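Gallagher Mill Open Day: Wool, Mud and Far Too Much Cake

I've wanted to see inside the Gallagher mill ever since I bought my first decent cardigan from their seconds shop, so when Nhàn texted me in February to say they were opening the doors for a day, I had my boots on before I'd finished reading. It's an 83 mile drive from my place and I'd do it again tomorrow (well, maybe not the last stretch, which is all potholes and one very confident goose).

We got there at 9:30 and parked in a field. Admission was $11, which covered the tour, a cup of coffee and a little bag of fleece to take home. Mine is still in the car and the car smells like a barn.

Our guide was Maksym Shevchuk, who started at the mill sweeping floors and now runs the carding room. He talks fast and loves his machines. The big carder is called Grumby, and it's been called that for so long that the name is on the maintenance sheets. It takes in clumps of washed fleece at one end and out the other comes this gorgeous floaty web, like cotton candy! I could have stood there all morning. Two school groups came through while we were watching and we had to squish up against the railing.

Next was the dye house, hot and steamy, with the floor stained every color you can think of. They'd just finished a run of a dark teal they call Rultell, and I'm still mad at myself for not buying a skein of it when I had the chance. By the time we got back to the shop it was gone.

After that came felting, which was the part I'd been looking forward to least and ended up liking most. Mervin Grewal teaches it upstairs in the old sorting loft, and he had us layering wisps of wool, wetting them down with soapy water and rubbing until our arms gave out. Mine came out shaped like Ohio. Nhàn made a perfectly flat square, of course, and was very gracious about it.

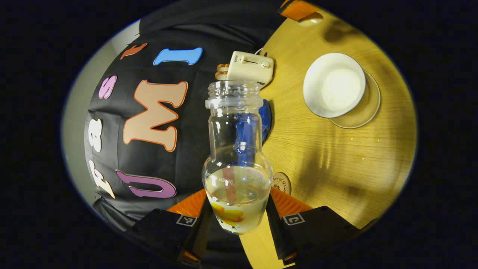
Can you felt any old wool, or does it have to be a special kind?
Most untreated sheep's wool will felt, and Merino is the easiest to start with. Stay away from anything labeled superwash, as it's been treated so it won't shrink in the laundry, and shrinking is what you're after.

Lunch was soup and rolls in the yard, plus a cake table that deserves its own write-up. I had the lemon. I also had the ginger. We ended up sharing a bench with Thirumalai Menon, who weaves rugs on an old Oltex loom in his garage and had come to buy warp yarn by the cone. He told us the seconds shop marks everything down again after 3, so naturally we hung around.

I came home with four skeins of oatmeal gray, a felting needle kit and a blanket with one wonky corner. The same blanket without the wonky corner was $279, and I can live with a corner.

If you're thinking of going next time, wear layers. The sorting loft is freezing, the dye house is a sauna, and you go straight from one to the other. Bring cash for the cake table too, they don't take cards.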